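Style > Lighting > Features

Print this article | E-mail to a friend

The slow lamp people of Trornley

Cold morning, three flights up, no elevator. Kwadwo Eshun is already at the bench with a shade frame between his knees, pulling linen tight with one hand and hunting for a clip with the other. He doesn't look up. "Coffee's there. Don't lean on the gray ones."

The gray ones are ceramic bases, 34 of them, drying on racks by the window. They won't all make it. A glaze goes patchy, a foot dries crooked, and into the bucket it goes.

This is Kivia, a lamp studio in the old mill end of Trornley, and if you've stayed in a nice small hotel lately you may have read in bed by one of theirs. Four people. No showroom. A waiting list that Kwadwo keeps in a school notebook, and a website his brother Ekow updates when he remembers too.

Ekow does the wiring. Also the shipping, the phones, the arguing with freight companies. He was an electrician for 12 years before he got talked into it. "He said one summer," Ekow says. "I didn't ask which one."

The shape everyone wants is called the Zamani. Squat base, long neck, a drum shade that looks a size too big in the box and right once it's on a table. Pierina Parisi drew it on the back of an invoice. She trained as a potter, worked in tile for a while, hated tile. What she wanted was a lamp you could put next to a bed and not have to dust every groove of. So, no grooves. One curve, and a thumbprint near the cord where the clay gets held when it goes in the glaze.

They used to sand the thumbprint off. Customers who had seen one of the early ones asked for it back. 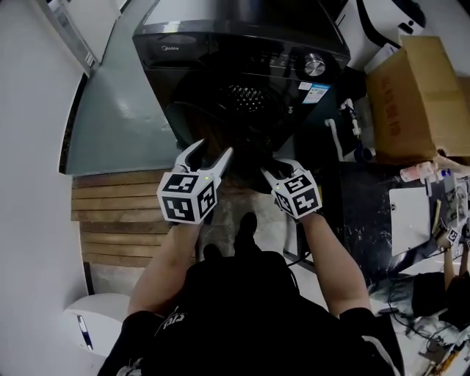
Words: Jamshid Mousavi
11/06/2022

Price is the part people choke on. A Zamani with a linen shade is $900. I say that's a lot for a lamp, and Pierina says yes, it is, and goes on trimming. Later she comes back to it. The clay is cheap. The kiln isn't, and the hours are worse. Each shade is cut and rolled by hand, and the linen comes off the bolt with slubs in it that have to be turned to the back seam or the light catches them. You can buy a shade for next to nothing. It'll be glued, and it'll yellow, and the glue will let go the second summer.

Fair enough. I have owned that shade.

The big stores have called. Prandard, the furniture chain, wanted a run of the Zamani in three colors with a plastic-lined shade and a lighter base. Samples went back and forth for most of a year. Kwadwo still has one, on top of the fuse box, where he can be annoyed by it. "It's not ugly," he says. "Pick it up though." I pick it up. Feels like an empty yogurt tub. The deal died there, pretty quietly, and Prandard went with something else.

Their fourth is Esmaeil Mahmoudi, the newest, who does the glazes. He came for a weekend class and kept turning up. The mottled green is his, a color like pond water with sun on it, and it started as a bad batch of the gray. He has tried to make it again on purpose ever since and gets it close — never the same twice. Some buyers want a matching pair for either side of the bed. He tells them straight out they'll get cousins.

What to do with one, if you get one? Pierina has opinons. Put it lower than you think. Bottom of the shade level with your eyes when you're sitting, so you never see the bulb. Warm bulb, and a dimmer on the socket. Skip the ceiling light after supper. And don't put a white shade against a white wall, she says, it just disappears, use the oatmeal.

A floor lamp is next. Ekow isn't happy about it, tall boxes cost more to ship and get dropped more. The first prototype is in the corner with a coat hung on it. It leans a little. Kwadwo wants a heavier foot, Pierina wants a shorter neck, and they've been having this fight since last November.

By the time I leave the light has gone from the window and somebody has switched on the bench lamp. It's an old office thing with a bent arm. Not one of theirs.

Print this article | E-mail to a friend

Related features
Reupholster or replace? Two chairs, two answers
Linen, cotton, paper: picking a shade that lasts
Small bedrooms, better light
A weekend with the Trornley weavers
Where to hang a mirror in a dark hall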